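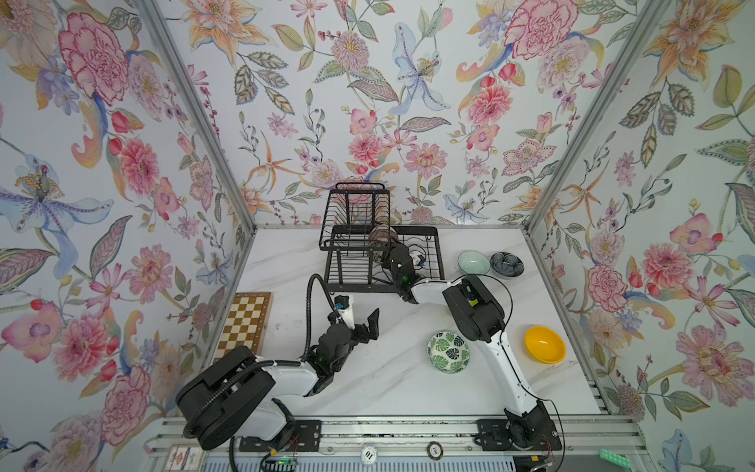

Skeven Homewares | Jobs | Rooms | Visit | Contact

Filed under: Work with us, part-time

Wanted: two people who can look at flowers all day

Skeven is hiring two part-time bay assistants for our kitchen workroom in Pedcombe. The work is dishes. You will load racks, unload racks, wipe down the tabletop, and write a few lines on how each rack behaved. Some of them behave badly.

You should know about the decor before you apply. It is floral. It is very floral, and the last person who said they'd stop noticing it is now in accounts.
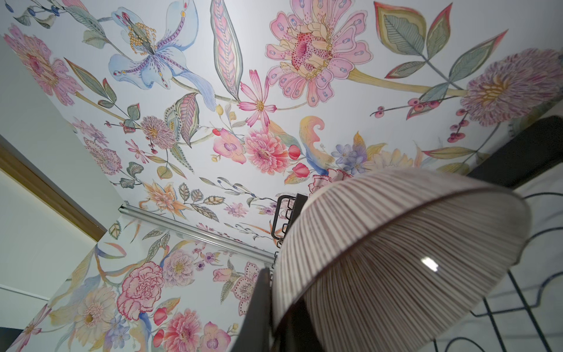

Dahlia, lily, berries, thistle-like thing. Applicants are not tested on these.

What we ask:
-- steady hands and a fair amount of patience with plates
-- handwriting a stranger could read
-- no strong feelings about carnations, or at least private ones

What you get: two shifts a week, $300 a week, and first pick of the Lornuleck sample shelf in December. Lunch is your own affair. The kettle is ours but can be talked round.

No experience needed. If you have washed up after a large family dinner, say so -- we count it.

Send a short letter, one page at most, to Skeven, 1249 Mekonnen Road, Pedcombe, by 17th June. We read all of them, usually over the sink.

Recent listings
Stockroom help, Pedcombe
Weekend driver, Lornuleck
Wallpaper hanger (filled, obviously)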